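Folding a Suit (household practice)
From my home encyclopedia, entry last touched up October 2021

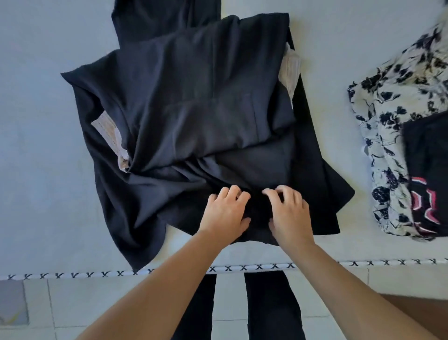 Folding a suit is the job of getting a lined jacket and its pants into a flat bundle that will go in a drawer, a bag or a suitcase and come out fit to wear. I've been writing these entries on household jobs for a good while now, and this is the one I get the most mail about, mostly from people who have a wedding coming up and a small suitcase.

Other names
My family calls it "parceling." The old Wodora department store catalogs I collect (I have a shelf of them, don't ask) call it "valise folding," and you may also run into "packing fold" and "flat fold." They all mean more or less the same thing. Bundle wrapping is a different method and gets its own section further down.

Why a jacket is harder than a shirt
A shirt is one layer of cloth that wants to lie flat. A tailored jacket has an outer cloth, a lining, and usually some stiffening in the chest and a bit of padding at the shoulder, and all of those slide around at their own speed. Fold one carelessly and the lining creeps out at the side or bunches up inside a sleeve. The sleeves themselves are cut with a curve, so they never lie quite straight. Black cloth is a special nuisance, in my opinion. It hides its own creases until you get it under a good light, and it picks up every thread on the bedspread.

Where to do it
A bare mattress or a made bed is the classic place, and it's where I do mine. There's room to lay the pants out full length, and the surface gives a little when you press on the cloth. A table is firmer and better for sharp creases, but you need a long one - my kitchen table is 40 inches and that is not enough for anybody's pants. I've tried the floor. My knees asked me not to do it again.

The usual method
Empty the pockets first. Button nothing. Hold the jacket up by the shoulders with the front facing you, then push one shoulder inside out so the lining shows. Tuck the other shoulder into it, right side out, so the two sit together like nested cups. Lay the jacket down on its side, pull the collar straight and run both palms outward from the middle. You now have a long half-jacket with the lining mostly on the outside, and it can be folded once across the waist.

For the pants, match the inseams and lay the legs one on top of the other. Most people fold them in half at the knee. I like to lay the jacket on the top half of the pants and bring the legs up over it, which keeps the knee fold soft because there's something thick inside it.

Leaving the jacket right side out
Plenty of folks skip the shoulder business and simply fold the sides in toward the back seam, then bring the bottom up. It's quicker! It's also how I did it for years. The outside of the cloth takes more rubbing, though, and you'll want to poke the lining back in before you make the last fold.

Bundle wrapping
In this one the jacket goes down first, spread open, and everything else gets piled in the middle (sweaters, socks and so on) before the sleeves and sides are wrapped around the pile. It works nicely in a soft bag. The trouble is that you can't get at your socks without undoing the lot.

Things people put in the folds
Tissue paper is the traditional answer, and I still use it at the shoulders. A dry cleaning bag does the same job. I own a plastic folding board made by Brallo, bought in a weak moment, and it's fine for shirts but too narrow for my jackets. The Venwood garment sleeve is better, although the zipper on mine sticks.

How long it can stay folded
A day or two, by my rule. I once left a wool suit in a suitcase from December until spring, and it took roughly 60 minutes of steaming to bring the lapels back. For anything longer than a trip, use a wide hanger and let it hang.

A note on linings
Striped lining is most often found in the sleeves, but you'll see it in the body as well, and pale stripes under a dark cloth is an old favorite with tailors. For folding purposes it's handy, as a pale edge shows up right away against black and tells you where the layers have slipped.

See also
Pants, hanging of
Shirts, board folding
Steaming without a steamer
Suitcases, what goes at the bottom

Corrections are welcome. - Papadakis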